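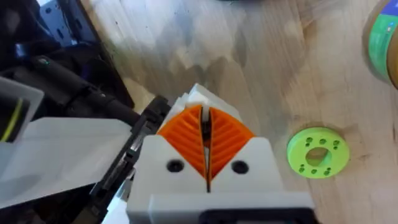

The lime-green ring on the wooden bench top, with small holes set around its center opening.

Tierney workshop adds ring part to bench trials
7/20/26

Trumach has added a ring part to the small-parts assembly trials at its Tierney workshop. The ring is 3D-printed, disc-shaped and open in the middle. Small holes are drilled around the opening in a circular pattern, some in pairs or groups of three. Drolteo supplied the print file.

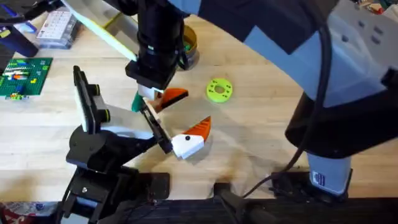 Reading time: 2 min

The trials use a plain wooden table with no fixed jig. Two pieces, each with a white block and an orange wedge, are held over the table while the lime-green disc lies flat to one side. Parts are compared for fit and for wear at the edges - color is not scored.

Trumach plans 200 cycles per part and has logged over 479 across the earlier set. Gramard will measure the rings at 3 points before and after each run. Results are due in December.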